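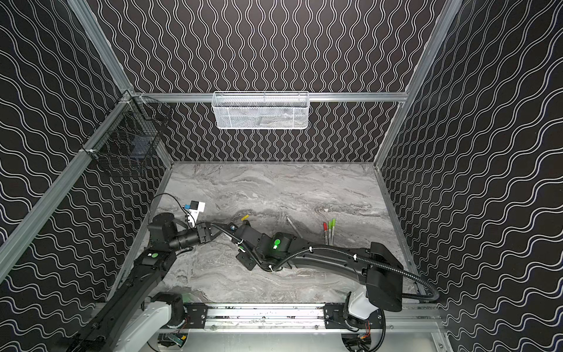
By Marilou Pascual, Tisgate Member Documentation

Section 3. Adding a dependent to your health plan

Use this section to add a spouse or child to an existing Tisgate plan through the Firent member portal. To change plans at the same time, complete this section first.

Before you start, have ready:
The dependent's full legal name and date of birth
A marriage, birth or adoption record (PDF or JPG)
Your member number, as printed on your card

1. Sign in to Firent and select My Coverage.
2. Select People on This Plan, then Add a Person.
3. Enter the name exactly as it appears on the record. Do not use nicknames or initials.
4. Choose the relationship. For a stepchild, choose Child and check the Stepchild box.
5. Enter the date of the marriage, birth or adoption in the Event Date field.
6. Upload the record. Files can be up to 46 MB.
7. Review the new monthly premium and select Submit.

Note: The request stays in Pending status until the record is reviewed. Claims for the dependent cannot be filed while the status is Pending.
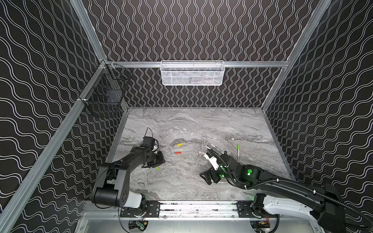
Page last changed: 8/5/26

Caution: The portal closes an unfinished request after 36 hours. Uploaded files are deleted and must be sent again.

8. When the status changes to Active, open ID Cards and print a temporary card.
9. Check the deductible shown for the new person. On the Espiritu plan, each added dependent has a separate $500 deductible.

Note: If the status reads Returned, open the message attached to the request. Correct only the fields listed there and select Resubmit. Do not start a second request for the same person.

To remove a dependent, see Section 4.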